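Print this page
E-mail this to a friend

Kobe Bakker makes cards at the end of his kitchen, on a table he used to keep for bills. He started with one birthday card for his sister and a pad of cheap watercolor paper. Now he makes up to 50 a year and sells the spare ones at the Figueroa craft fair in March.

"I never planned on selling them," he says. "I had a shoebox full and I was out of birthdays."

Most of his cards begin with a background. He smears ink on a craft mat, mists it with water and presses the paper down into it. He likes Plitument inks for this because the colors stay separate when they run. Other brands have gone to brown on him, the greens worst of all.

"You have to let the first layer dry," Bakker says. "I'd say that's where I ruined the most paper. I'd go back in with a second color after a minute and get mud."

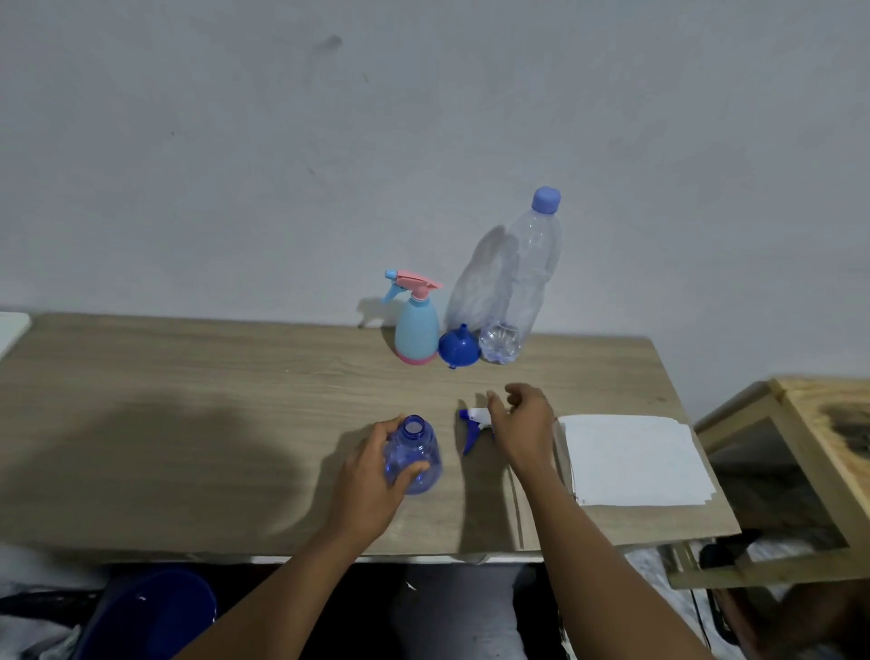

He gives each layer the time it takes to drink a cup of coffee. He owns a heat tool but doesn't use it much, as it curls the lighter paper and he ends up pressing the panels under a dictionary overnight.

For the card base he buys Goltavon 110-pound stock in white and scores it with a bone folder. The inked panel goes on top with foam tape on the flat cards and plain glue on anything that has to go through the mail. He learned that one after two cards came back marked for extra postage.

His stamps are kept in old CD cases, sorted by size. He has tried sorting them by theme – flowers, animals, words – and could never decide where the bird on a branch belonged.

"Sentiments are hard," he says. "A lot of them rhyme. I cut the stamp apart and just use the 'happy' or the 'thanks.'"

Bakker teaches a beginners' class on Thursday evenings in the back of Fesach, the paper shop on the corner. Students make 3 cards in a sitting and take home the scraps. He asks them to bring an apron and nothing else. 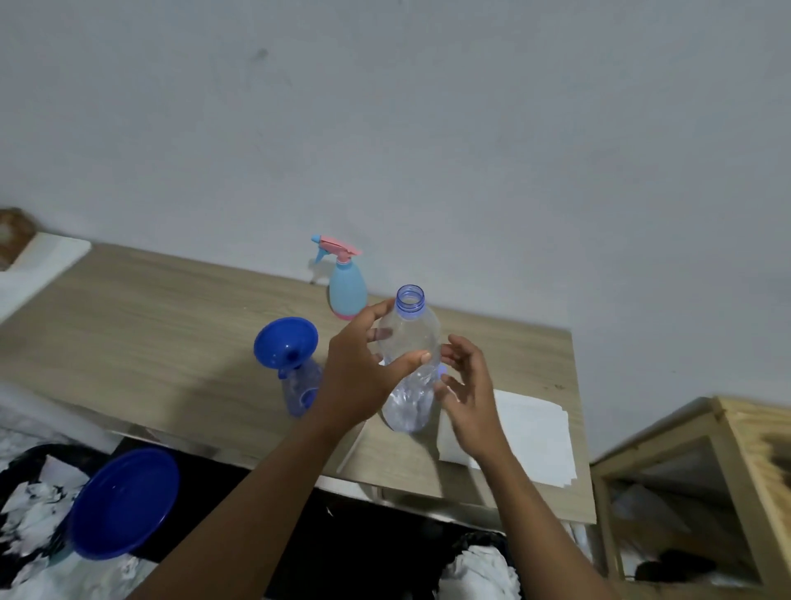
Hartmut Frerichs took the class last fall and thinks it could be slower. "I was still on my first background when the others were gluing," he says. "I'd have been happy with one card, done right." He also wishes there were more blue in the ink box. He has signed up again all the same.

Bakker agrees about the pace and plans to drop the third card, a gatefold that hardly anyone finishes. The next class will do thank-you cards, with the backgrounds in the first hour and all the cutting after the break.

Print | E-mail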